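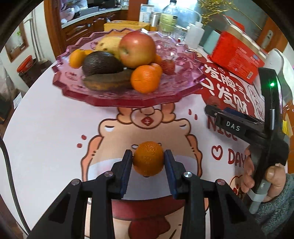 4.3 Teaching Pralley a pick-and-place task by hand

By now you should have both hand-held grippers paired and the Pralley recorder open on your laptop. If the two gripper tiles at the top of the window are still grey, please go back to section 4.2, as nothing below will work without them.

We suggest small fruit for your first task. A mandarin is a good size for the pads, and it gives a little when you close on it, so the force estimate has something sensible to learn from. A dish with other fruit piled on it is a fair test for the perception module too, but do the easy version first – one piece of fruit, one dish – and add the clutter when you are happy with it.

1. In the recorder, choose File, then New Task, and give the task a plain name such as "mandarin to dish". The name ends up in every log, so do be kind to your future self.

2. Set the control rate to 10 and leave the smoothing at its default.

3. Press Record and wait for the tone. Hold both grippers still until you hear it, as Pralley uses this quiet moment to line up their clocks.

4. Bring the fingers down on either side of the fruit and close them gently. Once the pads are touching it on both sides, the Grip bar turns from amber to green. Lift the fruit a short way off the table and pause for a breath.

5. Carry it to the dish at an ordinary, unhurried pace, set it down and open the fingers fully before you draw back.

6. Press Stop. Give the episode a Keep or Discard mark straight away, while you still remember how it went.

Note: If you are only using one gripper for the task, you may keep the other in your free hand, but set its role to Idle in the Roles menu. Otherwise the planner will try to find a meaning in every little wobble it makes, and it is surprisingly good at finding one.

7. Repeat steps 3 to 6, shifting the fruit to a new spot each time. Our sample task, Ormsby, was built from 108 kept episodes, but you can try a first training run with far fewer.

8. Open the Train tab, choose the Culon planner and set Steps to 2000. Press Start and go and put the kettle on. You may close the laptop lid only if Keep Awake is ticked.

Caution: Don't squeeze past the end of the green band. Soft fruit bruises, juice gets on the pads, and the grip readings drift until you have wiped them clean.

Caution: Always play a newly trained task in Preview before sending it to a real arm, and keep the stop button within reach when you do send it.

Note: Patterned tablecloths and shiny dishes are fine. If the object mask flickers during playback, open Perception, then Mask, and raise the hold time to 14. Teófilo Apaza at Trimholm, who wrote this part of the software, keeps a longer list of mask settings in appendix C.

When training has finished, the task appears in your library with a blue dot beside it. Go on to section 4.4 to preview it.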